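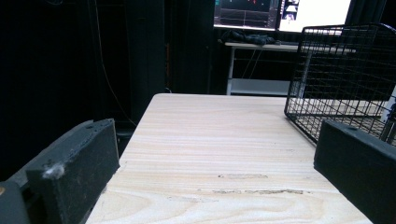 So I'd be paid to put lids on things and take them off again? one applicant wrote after our last call. Yes. Also to put the things away, and that's where most people come unstuck.

Drellen is looking for 33 adults in Branatach to take part in Avow, a study of how people open, close and store ordinary household containers. No experience needed, though we assume you've met a lid before.

What you'd be doing
You sit or stand at a wooden table with a wire mesh cage on it and a selection of containers. You open them, close them and find them a home. Some go in the cage and some stay out. A few will appear to fit until the last half inch, and we'd like to see what you do then (swearing is fine, we've heard it).

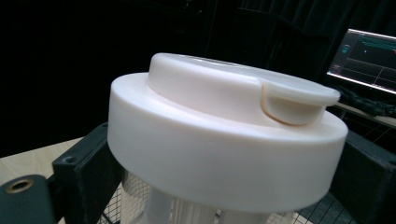 Flip-tops get a session to themselves. People have strong views about whether a tab should be lifted with the thumb or a fingernail, and we'd like yours before you've had time to make it sound reasonable.

Who can apply
Anyone 18 or over with the use of at least one hand. Left-handers are especially welcome, as we're short of them. If you design packaging for a living, please sit this one out. If you took part in Amano last year, you can apply again, and we did fix the chairs.

Time and place
Two sessions of 90 minutes in May, weekday evenings, at our Branatach site. Street parking is free after six and scarce at all hours.

To apply
Fill in the form on the Avow page and tell us when you're free. Questions can go to the front desk. Applications opened 2 April 2024 and close when the places are gone.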